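2021-11-16

Woke at 6 to the radiator clanking and lay there composing a letter to the landlord in my head. It was a very good letter. By the time I'd made coffee I had forgotten all of it except the word "persistent."

Day three of trying to give up sugar in the coffee. I am told the taste adjusts. I had a second cup to see if the adjusting had started.

The choir business rolls on. Prekley has sent around the new seating plan and I've been moved to the end of the second row, beside the fire door, where the draft is. Alaric Brannigan, who cannot hold a tenor line if you tape it to him, is now dead center. I've decided to be big about this. I was big about it on the phone to my sister for most of an hour.

We're doing the Domański in February, all 114 pages of it, and the sheet music came to $440 for the set, so everyone has been asked to use pencil only and to give it back without coffee rings. I put a coffee ring on mine before lunch. Page 31, right over the alto entry, so at least it's the altos' problem.

Walked to the library to return the book about the Werero expedition. I got as far as the second winter and then everybody started eating the dogs and I lost my appetite for it. There was a fine of sixty cents, which the woman at the desk waived with such kindness that I borrowed two more books I don't want. One is about soup.

Made soup. Not from the book. The leeks were past it and I used them anyway, and it tasted the way the inside of a drawer smells. Ate two bowls on principle. The rest is in the freezer with the other principles.

Practiced the slow movement for half an hour with the window shut. The neighbor's dog joined in at the top notes and was closer to pitch than I was.

Meant to pay the Zolex bill in the afternoon and ended up rearranging the spice shelf, as one does when there's a bill to pay.

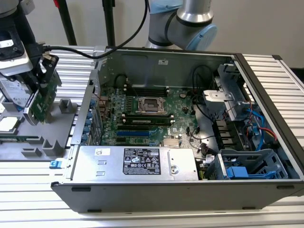

Dell on its side, lid off.

Paid the bill after supper, with a late fee. Rehearsal tomorrow at seven. I'm going to wear the thick socks and the green scarf and sit by my fire door, and if Alaric asks whether I'm cold I will say no.

Radiator has started up again.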